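Setting Up a Washroom Clearing Exercise with the Altodine Scene Kit

Prepared for teaching laboratories by Zdzisław Zawadzka, Grunder Training Services

Altodine is a simulation kit for single-arm manipulation, supplied by Grunder under an annual licence. The current price is 275 euros per seat. This page explains how to prepare the washroom scene, run a first grasp and review the result. It assumes that the kit has been installed and that the licence has been activated.

Step 1. Load the scene

Open the scene browser, select Domestic, then Washroom, and press Load. Leave lighting and floor texture at their default values for the first run. Select the fixed-base arm and confirm its position before adding any objects.
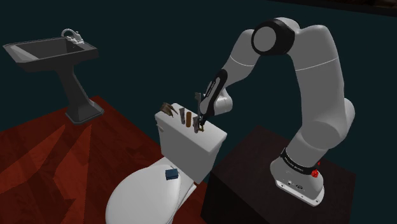 Base placement determines which objects the arm can reach without folding its elbow too tightly. Users should test it before any other setting is changed. With the pedestal standing to the right of the toilet, the gripper can come down over the right end of the tank lid, and the object there should be the first target. The sink lies further back on the other side and may be left out of the first exercise.

Step 2. Set the grasp

Select the target in the object list and open the Grasp panel. Choose a downward approach and set the closing speed to Low. The seed field should read 1237 if results are to be compared with those in the printed workbook. Press Preview, check the path for contact with the tank, and then press Run.

Objects placed close together are a common source of difficulty. The spacing control in the object list should be used where a single item is to be lifted. The wrist view helps the user to check what lies between the fingers.

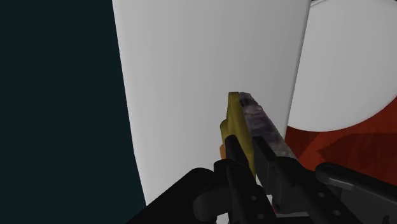 Gripper view: a yellow object and a grey mottled object side by side between the fingers.

Where two items are held and only one is wanted, stop the run, select Restore Layout and increase the spacing by one step.

Step 3. Check the approach height

The approach height is measured from the top of the selected object. Items of mixed height should therefore be checked one at a time, and the value should be saved with the object.

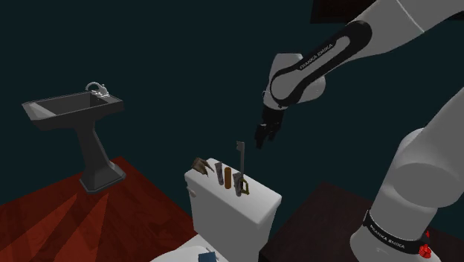
Clearance is best judged from the room view with the gripper open. The tallest item on the lid should set the travel height for the whole exercise. In this layout it is the grey key, which stands upright at the right end of the group, and the fingertips are well clear of it. The brown object at the far left overhangs the edge of the lid and should be given its own approach point.

Step 4. Save and export

Select File, then Save Run. The export contains joint positions, gripper state and both views. Files may be opened in Sinell or Tilahun without conversion. A laboratory licence permits 2380 saved runs, after which older runs must be archived.

Assessment of the kit

The scene browser and the Grasp panel are clear enough for first-year students. The spacing control is coarse, and a finer setting would be welcome. Grunder has stated that the next release is planned for August.

Page last revised: Wednesday, April 2, 2025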